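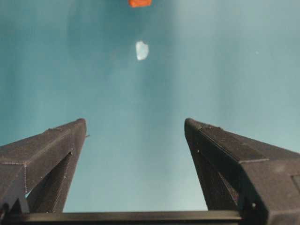
# Plan de travail lisse : nettoyage, petites pièces et chutes

Fiche d'atelier, mise à jour le 28/3/25. Rédaction : Laurinda Baptista. Relecture : Bhupendra Kaushik.

La fiche concerne les plans unis et lisses utilisés pour le tri, le collage léger et l'assemblage de petites pièces. Elle ne traite ni des établis en bois brut ni des tapis de découpe, dont la surface se travaille autrement (voir la fin de page pour quelques remarques sur les tapis).

## Choix de la couleur du plan

Un plan de couleur moyenne, bleu-vert ou gris-bleu, convient à la plupart des travaux. Les pièces rouges, orange ou jaunes s'y repèrent de loin. Les pièces blanches aussi, tant qu'elles sont opaques. Les fragments translucides posent plus de difficultés : le bord laisse passer la teinte du support et le contour se perd. Pour le tri de films, de gouttes de colle sèches ou de chutes de plastique clair, on travaille de préférence sur un fond foncé, ou on éclaire le plan de côté.

À éviter :

- le blanc brillant, qui fatigue la vue et masque la poussière claire ;
- le noir brillant, où chaque trace de doigt reste visible ;
- les motifs, les quadrillages serrés et les imitations de pierre.

Un plan coloré paraît plus pâle dans la zone qui reçoit la lumière. Avant de conclure à une décoloration ou à un résidu de produit, déplacer la lampe et regarder de nouveau. Si la zone claire se déplace avec la lampe, il n'y a rien à nettoyer.

## Éclairage rasant

Le contrôle de propreté se fait avec une lampe orientable posée presque à hauteur du plan, plafonnier éteint. Les grains de poussière projettent alors une ombre plus longue qu'eux. On balaie la surface du regard par bandes parallèles, en partant du bord opposé à la lampe.

L'atelier emploie une lampe à pince Sarer. N'importe quelle lampe à faisceau étroit donne le même résultat. Les lampes à large diffuseur, confortables pour l'assemblage, ne servent pas à grand-chose pour ce contrôle.

Ordre conseillé :

1. Éteindre l'éclairage général.
2. Placer la lampe à gauche, contrôler tout le plan.
3. Placer la lampe à droite, contrôler de nouveau.
4. Rallumer et passer au nettoyage.

Un seul côté ne suffit pas. Une lamelle plate, collée à la surface, peut rester invisible sous un angle et briller nettement sous l'autre.

## Ramassage avant essuyage

On ramasse toujours avant d'essuyer. Un chiffon passé sur un fragment dur le traîne sur le plan, et la rayure obtenue retient ensuite la saleté.

- **Pièces utiles** : les reprendre à la main ou à la pince à bouts plats et les remettre dans leur bac.
- **Fragments plats et translucides** : ruban adhésif peu collant, face collante vers l'extérieur autour de deux doigts. On tamponne sans frotter.
- **Grains isolés** : coin de chiffon microfibre à peine humide, posé puis relevé.
- **Poussière diffuse** : pinceau plat à poils souples, poussée vers une pelle tenue au ras du bord.
- **Limaille** : aimant glissé dans un sachet plastique. On retourne le sachet pour la vider.

La soufflette est déconseillée à moins d'avoir une aspiration en face. Karim Bataineh l'utilise malgré tout pour les rainures, à basse pression, avec lunettes. Elle envoie surtout les débris sur le plan voisin.

Pour un fragment dont l'origine n'est pas claire, ne pas le jeter tout de suite. Le poser dans la coupelle « à identifier » et vérifier les pièces du lot en cours. Un éclat de boîtier, un morceau de joint ou un ergot cassé se ressemblent beaucoup une fois séparés de leur pièce. La coupelle se vide en fin de lot, pas en fin de journée.

## Nettoyage courant

Eau tiède et quelques gouttes de savon neutre. Deux chiffons : un humide, un sec. Le chiffon humide est essoré jusqu'à ne plus goutter.

Passer en lignes droites, du fond vers l'avant, avec un recouvrement d'un tiers. Les mouvements circulaires laissent des voiles que l'on prend ensuite pour de l'usure. Sécher aussitôt dans le même sens.

| Salissure | Produit | Remarque |
|---|---|---|
| Poussière, traces de doigts | Eau savonneuse | Usage quotidien |
| Résidu de ruban adhésif | Huile végétale, puis eau savonneuse | Laisser agir 2 minutes |
| Encre de marqueur | Alcool ménager sur chiffon | Essai préalable dans un angle |
| Colle vinylique sèche | Eau tiède, raclette plastique | Ramollir avant de racler |
| Colle cyanoacrylate | Raclette plastique seule | Pas d'acétone sur plastique |
| Graisse | Eau savonneuse, deux passages | Rincer entre les deux |

La colle chaude est un cas à part. Refroidie, elle se décolle généralement d'un plan lisse par le bord, avec l'ongle ou une raclette. Si elle résiste, une goutte d'alcool déposée au ras du cordon la libère en peu de temps. Ne jamais la réchauffer au décapeur sur un plan plastifié.

## Produits à tenir à l'écart

Les poudres abrasives, le côté vert des éponges et la laine d'acier sont exclus sur tout revêtement lisse. L'acétone attaque de nombreux plastiques. La javel n'a pas d'utilité sur un plan d'assemblage, et elle ne se mélange à aucun autre produit.

Les cires et les sprays lustrants sont également à proscrire : le plan devient glissant, les petites pièces partent au moindre contact et les adhésifs tiennent mal.

## Disposition des pièces pendant le travail

Une seule sorte de pièce au centre du plan. Les autres attendent dans les bacs. La règle paraît contraignante au début ; elle supprime la plupart des erreurs de tri.

Zones conseillées, de gauche à droite pour un droitier :

- arrivée des pièces ;
- zone de travail, toujours dégagée entre deux opérations ;
- sortie ;
- coupelle « à identifier » et poubelle de table, hors de portée du coude.

Les pièces petites et légères se posent à une largeur de main du bord, au minimum. Les blocs à arêtes arrondies roulent peu mais glissent bien. Si le plan n'est pas parfaitement de niveau, une feuille de mousse fine ou un plateau à rebord évite de les chercher au sol.

Javiera Arancibia inverse les zones et place la sortie au fond du plan. Le procédé convient quand deux personnes travaillent face à face, chacune prenant la sortie de l'autre.

## Bacs et étiquettes

Les bacs Nair en usage à l'atelier mesurent 182 mm de large. Un tiroir de 272 mm n'en reçoit donc qu'un, et l'espace restant se perd si l'on n'y met pas un bac étroit. Mesurer le tiroir à l'intérieur, glissières comprises, avant toute commande.

L'étiquette va sur la face avant, jamais sur le couvercle, car les couvercles s'échangent. Elle porte :

- le nom de la pièce ;
- la couleur ;
- la référence du lot ;
- le plan ou l'appareil de destination.

L'écriture au marqueur fin sur ruban de masquage reste lisible plusieurs mois. Les étiquettes imprimées Editz tiennent mieux au lavage mais laissent un résidu au retrait. Huile végétale, comme indiqué au tableau.

Le rangement par couleur donne de bons résultats pour les pièces moulées. Il en donne de mauvais pour la visserie, où l'on classe par diamètre puis par longueur.

## Retrouver une pièce tombée

Arrêter le travail et ne pas reculer la chaise. Poser la lampe à faisceau étroit au sol et regarder dans l'axe. Une pièce vive se voit aussitôt ; une pièce claire ou translucide demande un second passage, lampe déplacée d'un quart de tour.

Si rien n'apparaît, contrôler dans l'ordre les revers de manches et de pantalon, le dessous du pied de table, le bac de sortie, la poubelle de table. L'aspirateur vient en dernier, avec un bas fin tendu sur l'embout et maintenu par un élastique. Les pièces aspirées s'arrêtent contre le tissu.

## Rayures et zones ternes

Une rayure se détecte à l'ongle. Si l'ongle ne s'arrête pas, il s'agit d'un voile ou d'un dépôt et le nettoyage courant suffit en général. Si l'ongle s'arrête, la rayure reste. Sur un panneau amovible, retourner le panneau. Sur un plan fixe, déplacer la zone de tri et réserver la partie rayée aux opérations qui ne craignent rien.

Les pâtes à polir pour plastique (celle de Gakeo a été essayée en interne) réduisent les voiles sur les surfaces brillantes. Sur les surfaces mates, elles créent une auréole brillante définitive. Joaquín Yáñez en a fait l'expérience sur l'ancien plan du fond, et l'auréole y est toujours – à consulter avant toute tentative.

## Tapis de découpe

Quelques points seulement, la question revenant régulièrement :

- stocker à plat, loin d'un radiateur ;
- laver à l'eau froide ou à peine tiède ;
- retirer les fibres prises dans les entailles avec une gomme blanche ;
- ne pas trier de pièces translucides sur le côté quadrillé.

Un tapis gondolé se redresse parfois sous une charge plane. Compter plus de 9 heures, tapis retourné, sans chaleur.

## Fréquence

- Ramassage : à chaque changement de lot.
- Essuyage humide : en fin de journée.
- Contrôle en lumière rasante : avant tout collage, et après toute opération de coupe ou d'ébavurage.
- Lavage des bacs : une fois par mois.
- Lavage des microfibres : sans adoucissant, séparément des chiffons d'atelier.

Le prochain remplacement des raclettes plastiques est prévu en avril. D'ici là, reprendre l'arête des raclettes émoussées au papier abrasif fin, posé à plat sur une chute de verre, et rincer avant usage.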